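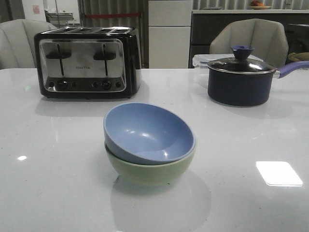 Breakfast club in Gurnance to stay open through the winter

The free breakfast club in Gurnance will continue until the end of March, after the parish found money to pay for the heating of the hall. The decision was taken at an evening meeting which lasted longer than planned, and it ends several weeks of worry for the families and older people who come there before school and work.

The club opened two years ago in the back room of the Donnelly Hall. In the beginning it served only toast and tea, and it was meant to run for one winter. Now it offers porridge, fruit and eggs as well, and the doors are open from seven until a quarter to nine on every school morning. In November it served 1310 breakfasts, the highest number for one month until now.

The difficulty this autumn was not the food. Most of the bread comes from the Hilier bakery, which gives what it did not sell the day before, and the oats and milk are paid from a collection box and from the summer fair. But the old boiler of the hall uses a lot of oil, and the hall's owners had asked the club to pay a share of the bill from January. The club said it could not do this without charging for the meals.

Isla Treloar, who has organised the club since its first morning, told the meeting that a charge of even fifty pence would keep some people away. She said that parents with three children would feel it first, and that several pensioners would stop coming and not explain why.

Under the agreement, the parish will pay the club's part of the heating until the end of March. In return the club will keep a simple record of its costs, and it will leave the room free by 9.15 so that the toddler group can start on time. The toddler group had complained before about wet floors and chairs in the wrong place.

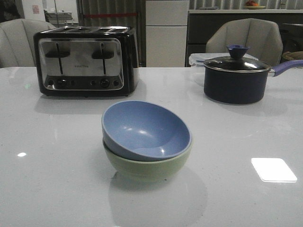
Keegan Whitelaw said he was glad about the result but would have liked a longer promise. In his opinion the same discussion will come back in spring, and it would be cheaper to replace the boiler than to pay for it every year. He asked if the parish could get prices for a new one before the next meeting, and was told that this would be looked at.

Not everyone was in favour. Two people spoke against the payment, and one of them said that the money had been kept for the footpath along Skallenik Lane, where the surface is broken and the puddles are deep after rain. The chair answered that the footpath work cannot begin before May in any case, and that it stays on the list. The vote was 11 to 2.

There will be some small changes at the club itself. From January the hot food will be served until half past eight only - cold food and drinks will stay out until closing. Children under eight must come with an adult or an older brother or sister. People who would like porridge without milk are asked to say so at the door, as it is cooked in a separate pot.

The club is also looking for more helpers, especially for the early part of the morning. Humaira Minhas, who makes the weekly plan, said that the first hour is the hardest to fill, and that even one morning in a fortnight would be useful. No experience is needed, but helpers must attend a short talk about food safety, which will be held in the hall at 6 p.m. in the first week of term.

The club closes for the Christmas holidays and opens again on the first day of school. Offers of help, and donations of jam, oats or tinned fruit, can be left at the hall during opening hours.
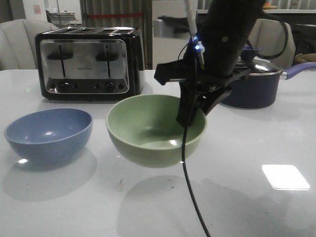
Bowls on a white table. The breakfast club serves porridge until 8.30 a.m. from January.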